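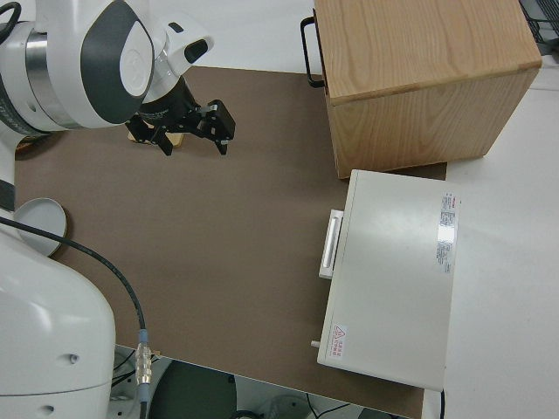 What is the best way to clean a box of untreated wood?
Wipe it with a cloth that is only a little damp, follow the grain, and leave the box open until the wood is fully dry.

Ellent wooden box with black metal handles
Sold by Skemislow
Price: $39
Available from our shop in Grostville and by mail

The Ellent is a box of light wood for the table or the shelf. We sell it since July and it has become the item which customers ask us about most often, so we have made this page longer than our usual ones.

The wood is pale, with a honey tone, and the grain is easy to see on the front and on the top. We do not paint it and we do not stain it. For this reason every box looks a little different from its neighbor in the shop. One can have quiet, straight lines and another can have a darker stripe near a corner. If you order two boxes and wish that they look similar, please write this in the order notes and we will choose a pair for you as well as we can.

The handles are black metal, bent to a rectangular loop, and they stand out from the side of the box. You can put your whole hand through. Please remember to count the handles when you measure your shelf - the size in the list below is for the wooden body only.

Size and details
Width of the body: 14 inches
Height with lid: 7 inches
Depth: 12 inches
Surface: untreated, sanded
Handles: black metal, rectangular, one on each short side
Lid: loose, lifts off completely
Assembly: the handles come already attached

What people keep in it
Most of our customers use the box for things which are needed every day but do not look nice lying around: charging cables, tape, dish towels, tea, small tools. The lid is flat, so you can place a plate or a low stack of papers on it. We do not recommend to put a plant pot directly on the lid. Water from under the pot will leave a ring, and the ring is difficult to remove from untreated wood.

Food should stay in its own package inside the box. The lid lies on the body without a seal, so air can come in, and this is good for the wood but not for cookies.

Where to place it
The box can stand on a kitchen table, a work table or a counter. It can also stand close to small appliances, but please leave a hand's width of free space to anything that becomes warm. Warm air from one side makes the wood dry unevenly, and then the lid can begin to rock. The bottom has no feet. On a smooth white table top the box may slide a little when you pull things out. If this disturbs you, stick thin felt pads under the corners. Place the box so that the full bottom is supported evenly, also where two tables meet and one of them is slightly higher.

Care
Dust can be removed with a dry brush. For spots, take the damp cloth as written at the top of this page and a drop of mild soap, then wipe again with clear water. Do not soak the box. Light scratches can be sanded by hand with fine paper, always in the direction of the grain. Oil is allowed, but it makes the color darker and you can not go back, so try it first on the inside of the lid.

The handles need only a dry cloth. The screws sit on the inside of the box. In winter, when the air in the house is dry, they may become a bit loose. Turn them until they are firm and then stop, the wood is soft and a strong turn will damage the hole.

Smell
A new box smells of wood for some time. Leave it without the lid in a room with fresh air. If you want to keep fabric in it, wait until the smell is weaker.

The same box without handles
Under the name Sosa we have the same body and lid with plain sides. It fits better in narrow shelves, but it is harder to carry when full. The lids of Ellent and Sosa can be exchanged with each other.

Delivery and returns
We pack each box in paper and a strong carton. You can return an unused box within 14 days after it has arrived. Please keep the carton until you are sure. Small knots and differences in color are part of the wood and are not a fault, but a crack or a bent handle is one. In such case send us a photo and we will replace the part or the whole box.

Replacement handles and screws can be ordered separately. Write "Ellent handle" in the subject of your message, and tell us if you need one or both.

Page last changed: August 25, 2019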